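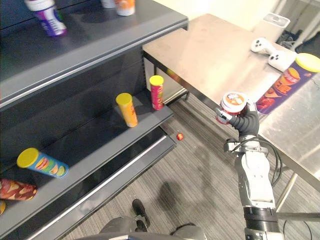

Flerngate stepped shelving in dark gray, with snack cans standing and lying on the tiers.

Flerngate Stepped Display Shelving
Supplied by Plullance, Uden
$1,058 per unit, delivery extra

The maker's leaflet says this unit "sells the stock for you." We doubt that. It is a metal shelf. The tiers step down toward the floor and have a slight slope, with a light gray lip along the front. Whether that moves more potato chips than a flat shelf, we have yet to see any numbers.

What the lip does do is give a can on its side something to stop against. How well depends on how carefully you stock it. Round cans laid down at an angle take up more room than the leaflet's drawings allow for, so plan your spacing with your own goods in hand.

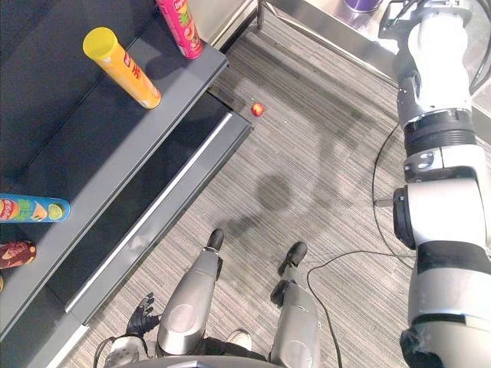
The leaflet also calls the finish "scuff-proof." Songül Erdem in our showroom would like that word taken out, and so would we. Dark gray shows dust, and a light trim shows everything else. Wipe both with a damp cloth and skip the special cleaner Vukčević sells alongside it.

Mixed stock is a fairer test than the usual row of matching boxes. Tall bottles need the upper shelf. Check your tallest item before you order, as shelf heights on this model are fixed once it is assembled. 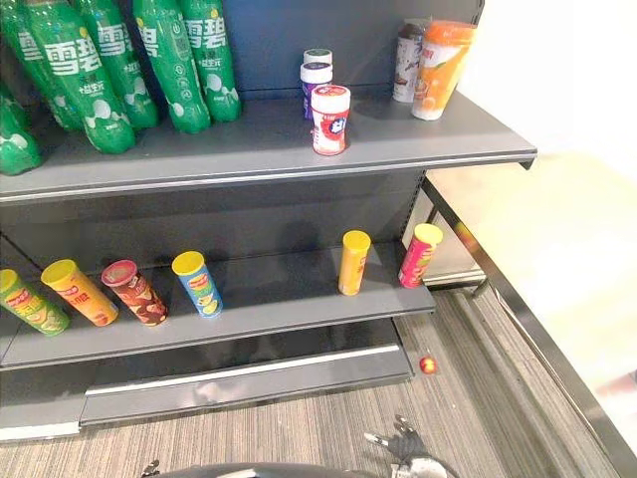
Sprite bottles, jars and drink cups on the upper shelf, snack canisters below.

Depth: 600 mm
Color: dark gray only
Assembly: 2 people
Warranty: 2 years, frame only. Shelf lips are not covered, and we have asked why.

Floors matter more than the brochure admits. Ardalan Naseri, who handles our installations, wants a level surface and no cords under the feet. Carpet is fine if it is short and firm. Thick pile is a bad idea with any loaded shelf.
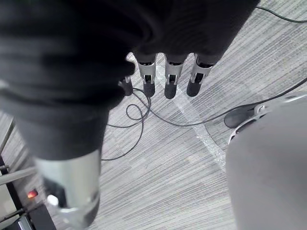 Striated gray carpet, with clear tape and thin black cables on the floor.

Move cords before the unit goes in. Returns are accepted unassembled only, and you pay the freight back to Uden.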